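Slatted Aluminum Work Table for Desktop Repair
Vunham Bench Range, ref. 2972

The 2972 is a flat, open-slat work surface for servicing desktop towers laid on their side. The top is built from parallel aluminum profiles bolted to a cross frame underneath. Gaps between the profiles run the full length of the table.

Intended use

The table takes a full tower with the side panel off and the open side facing up. In this position the motherboard lies level, and a processor, memory module or expansion card can be reached straight down. Case feet, power supply latches and drive bay clips can overhang a gap without rocking the case.

Tower on its side, panel off. The last view is a close-up at the processor socket.

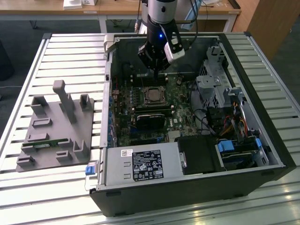
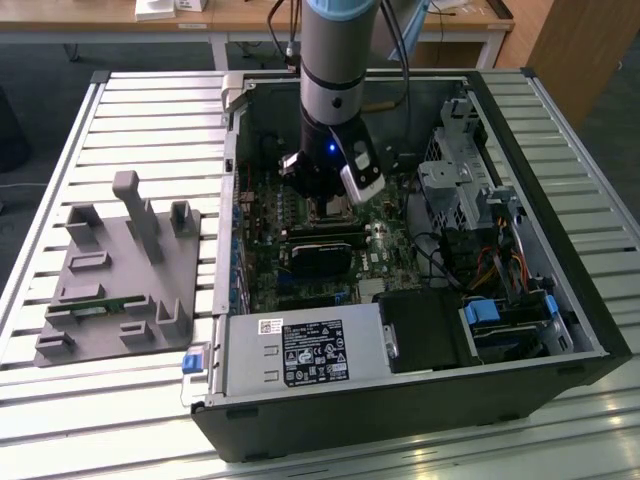
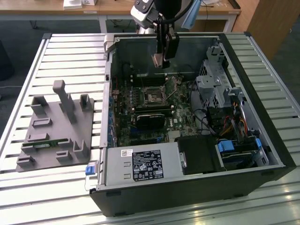
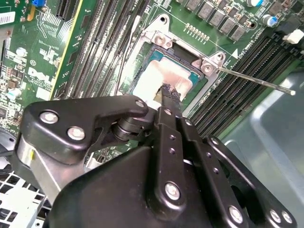
Load and surface

Rated load is 100 kg, evenly spread. The profiles are supplied bare. Steel case edges will mark them over time; the marks do not affect the rating. A profile that is badly scored can be turned over or replaced singly – order by position, counting from the front edge.

Dropped screws up to M4 pass through the gaps and collect in the tray below. The tray pulls out from the left or right end. Larger screws and standoffs stay on top.

Grounding

One grounding stud is fitted at each rear corner. Connect either stud to building ground before use, and clip the wrist strap to the other. Bare profiles conduct, so never power a loose board directly on the table. Use the Aver mat (sold separately) for boards outside a case.

Cleaning

Wipe thermal paste off the profiles with isopropyl alcohol and a lint-free cloth. Brush the gaps out with a nylon brush. Do not use steel wool – loose strands can end up inside a case.

Assembly

The table ships flat from Clondstead in two cartons. Two people are needed to turn the frame over once the profiles are on. Tighten all cross frame bolts to 10 Nm, then check them again after the first month of use.

Options

Xia leveling feet, set of four
Aver mat, gray
Spare profile, single
Collection tray, deep version

Drawings and mounting hole positions are available from Wenceslao Becerra in technical sales. For orders of more than 10 tables, contact Apolinar Becerra for lead times. Current stock ships in September.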